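Speaker notes — Bridge watch training, Melamport session

Good morning, and thank you for the invitation. I will speak for 225 seconds on the first part, then slower.

Start with the ferry Hafstein. She is 3 years in service and carries a crew of five on the bridge rotation. In November she passed the Stomlow light at 4 a.m. with one lookout, and the lookout was also doing the paperwork.

(Pause. Let them look.)

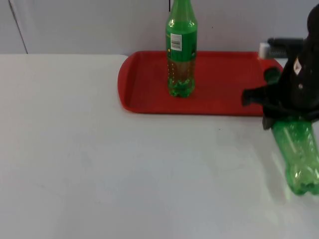

The second point is hours. At Prernalwood we collected 1,449 watch records from coastal vessels. Many show rest time that is written in the same pen, in the same minute — I think you know what I mean.

Ask the room: who has signed such a page? Wait for hands. Do not comment.

Then go to radar settings and the handover talk between officers. Questions come after the handover part, please not before.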